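Orkedar open day, 2020-01-22

The coach was late and the coffee was early, so by the time we reached the Orkedar tyre works it had gone cold in its urns. There were 20 of us, mostly garage owners, plus a man who had hoped it was the brake factory.

Tímea Bognár took us round. She has a carrying voice and needs it, as the mixing hall sounds like a train being dropped. Rubber goes in at one end in slabs, gets squashed, and comes out as a long black tongue that smells of every garage I have ever worked in. We were asked not to touch it. Two of us now own ruined cuffs.

The curing presses were the best part. Each takes eight minutes over a van tyre, and we stood through the whole eight, like people watching a kettle. Out came a Plirnetti winter pattern, whiskers and all. I asked why tyres have the little whiskers and got a proper answer about air vents in the mould, which pleased me more than it should.

Then the wear lab, where a Plirnetti had been running against a steel drum since July. It looked better than the ones on my Pintér trailer.
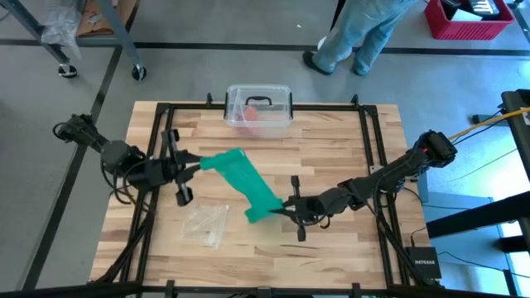 Green cloth between two grippers, Orkedar open day.

Lunch was soup. The sales talk ran to 109 slides and I can report that the Prarkico range now comes in more widths - I wrote down which ones, on a napkin, and left it on the coach. The trade price holds for orders over 2000 tyres. I took a keyring.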